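Opinion › Small Automation › The Arm That Puts Things Away

I have now read the Erkard brochure three times, which is more attention than I gave the lease on my apartment. It's a nice brochure. It promises that a tabletop robot arm, leased by the month, will "give your team back its mornings." My team is four people, and I've seen what they do with their mornings. I'm not sure I want to give any back.

Still, the offer deserves a fair hearing. Erkard leases you the arm, a two-finger gripper, a wrist camera and a subscription to a thing called Skadomus, the software that turns your showing it a job into its doing the job. You guide it through the task 30 times, it goes away and thinks, and then you let it try. The price is $251 a month with a 98-day minimum term. Why 98 I can't tell you. It is fourteen weeks, and I suspect somebody in sales felt that "a little over three months" sounded long.

The competition, if you are shopping, is the Navaratnam kit, which you buy outright and put together yourself with a hex key and a free weekend. Asix sits somewhere in the middle: you own the arm and rent the brains. I've had no time with the Asix and too much with the Navaratnam, and I still have a washer left over from it.

What you are paying for, in all three cases, is small work. Pick it up, move it over there, let go. The sales videos like to show an arm pouring coffee next to a fern, but most of what a buyer will spend January doing is closer to what you see here, with a carton on its side in a white tray and the gripper open some way off.
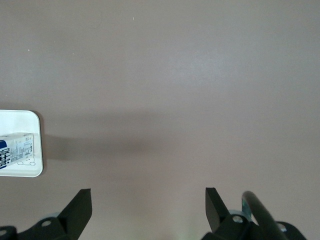
The trouble with small work

A carton is a kind object. It has flat sides and corners, and it is covered in printing, which gives a camera plenty to look at. If I were selling robots I would demo on cartons all day long. Erkard's own starter lessons lean heavily on boxes, and I don't blame them.

Then you get to the cup. Clear plastic is a mean thing to ask a camera to find. It borrows the color of whatever is under it, and when it is lying down the mouth is at one end and the narrow part at the other, so the arm has to settle on which bit to grab before it can be any use to you. Squeeze too hard and you have a different cup. My nephew got the hang of cups at two, but then he wasn't on a monthly plan.

And people do want cups. They want mugs even more. Every office manager I talk to about these arms brings up the break room inside a minute. Natália Urban, who runs a shared kitchen two floors down from me and has more patience with machines than I do, told me she would sign tomorrow for anything that would hang up a mug without being asked twice. I pointed out that she'd have to ask it 30 times first. She said that was still fewer than she asks the accountants.

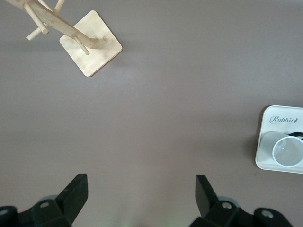

Mug tree, tray and cup, with the gripper standing by.

Look at that stand for a moment as a buyer would. The pegs go off at different angles. To hang a mug, the arm has to get hold of it, turn it, and slide a handle over the end of a dowel. I can do it while reading my phone. I would like to see Erkard put a success rate for it in the brochure, in the same large type they used for "mornings."

This is my real complaint, and it covers all the sellers. They price the arm and leave out the showing. Thirty rounds of one job took me most of an afternoon, and when I moved the tray to the other side of the table I felt I should do another batch, so I did. Somebody on your payroll will be that somebody. Put their hours next to the $251 and see how you feel.

I do like the lease, for what it's worth. You can send the thing back, and a sore afternoon with a rented arm beats a closet with a bought one in it (the Navaratnam lives in mine, under the Christmas lights). If your work is boxes, and the boxes are always the same boxes, I'd take the 98 days and see. If you're after mugs, ask for a trial on your own table with your own mugs, and bring the ugly one with the tiny handle.

Natália has asked for a quote. The accountants haven't been told.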